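Prenance User Group, minutes of the March meeting

Held in the upstairs meeting room at Perron, starting at 6:10 p.m. in place of 6, the shared calendar having told half of us 6 and the other half 7. The scheduling software was on the agenda anyway.

Chair: Zsolt Mészáros. Minutes: the undersigned, who was out of the room when it was decided.

1. Minutes of the last meeting

Approved. One correction: the February minutes recorded that the new comment sidebar was "loved by all." The member who wrote them has agreed that "all" was himself.

2. The Prenance update

The update reached most of us between meetings. The shared documents now open in the browser with the side panel already showing, whether or not you closed it last time. Zsolt found the setting that stops this. It is under Account, then Display, then a heading called Moments, and it has to be switched off once per document. He has done two.

Video calls can now be started from inside a spreadsheet. Members discussed at some length who had asked for this. One member has used the button, by accident, and reached her former landlord.

On the good side, the offline mode works. Several people tested it on trains and lost nothing. Search is faster too, though it still ranks a file called "old old budget" above the budget.

3. Moving the archive off Raker

Raker will stop offering its free plan this summer and our archive has to live somewhere else. A count of the folder gave 2177 files, of which some 43 are the same agenda template saved under different names. Zsolt proposed deleting the duplicates before the move. There was a call to move first and tidy up later, from the same people who said this when we moved to Raker.
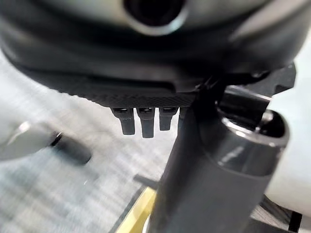
Carbon-fiber plate under the dark gray housing.

Agreed: duplicates go first. Everyone has until the next meeting to claim any file with their initials in the name. Files marked "FINAL do not touch" will be treated like any other file.

The export tool was demonstrated. It produces a single zip file with all the folders flattened, so that every photo named "photo" becomes photo (1), photo (2) and onward. A trial run with folders exported one at a time kept the structure intact. It also took most of an evening, and Zsolt asked that his thanks to himself be recorded.

4. Clorar trial

We have been trying Clorar for shared task lists. The reminders arrive on time. They also arrive by email, on the phone, and in the chat window, and the one for "cut down on notifications" came through all three during this item.

Opinions were split. Those who like lists like it a great deal. The rest pointed out that the open tasks are the ones we had on the whiteboard last year, now in color. It was noted that guests can see every list by default, including the one titled "Things to say to Zsolt." That list has been made private, and Zsolt has read it.

Agreed: continue the trial until the next meeting with email reminders turned off. Guest access to be set to "ask first" on all lists.

5. Passwords

The group account still uses the password written inside the cupboard door. It will be changed, two-step sign-in will be switched on, and the new password will not go inside the cupboard door. A suggestion to put it inside the other cupboard door was not seconded.

6. Any other business

A request for larger text in the newsletter. Agreed.

A request for a shorter newsletter. Agreed, with some doubt about how it fits with the item before.

A member asked whether the dictation feature could take these minutes. We tried it for this item only. It gave us "Salt Massachusetts" as chair and a motion to buy a ferret – neither was adopted.

Actions

Zsolt: remove duplicates, then export the archive folder by folder.
Minutes secretary: fix the calendar entry; change the account password.
All: claim your files.

Next meeting in the same room, at 6. If your calendar says 7, it is wrong.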